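Dolcombe finger pad kit for hand-held grippers: my review
Posted January 5, 2020

I bought the Dolcombe kit in October, having been through two sets of Nouri pads already. It cost me $86 with shipping. We run our grippers hard, so I wanted to see how it held up before writing anything!
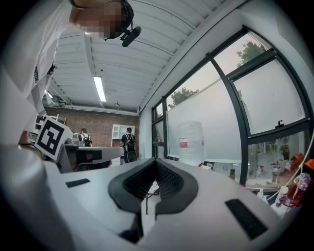
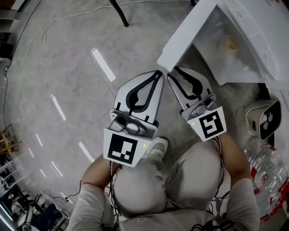
Fitting is easy (fifteen minutes a gripper, if your screwdriver is decent). You warm the pad, press it in and trim the end, and then you check the tips, which is the bit I always rushed. I do that sitting down now, a gripper in each hand with the fingers pointing at each other, nearly tip to tip, and any lean shows up right away. Ayman Chraibi taught me to wipe the marker plates while I'm at it. Dolcombe says to inspect every 500 grips, but I look every 50 for the first day. One pad lifted at the corner and I stuck it back with Kudberg glue, no trouble so far. My only real gripe is the instruction sheet, tiny gray print on gray paper. Four stars, and I've ordered another kit.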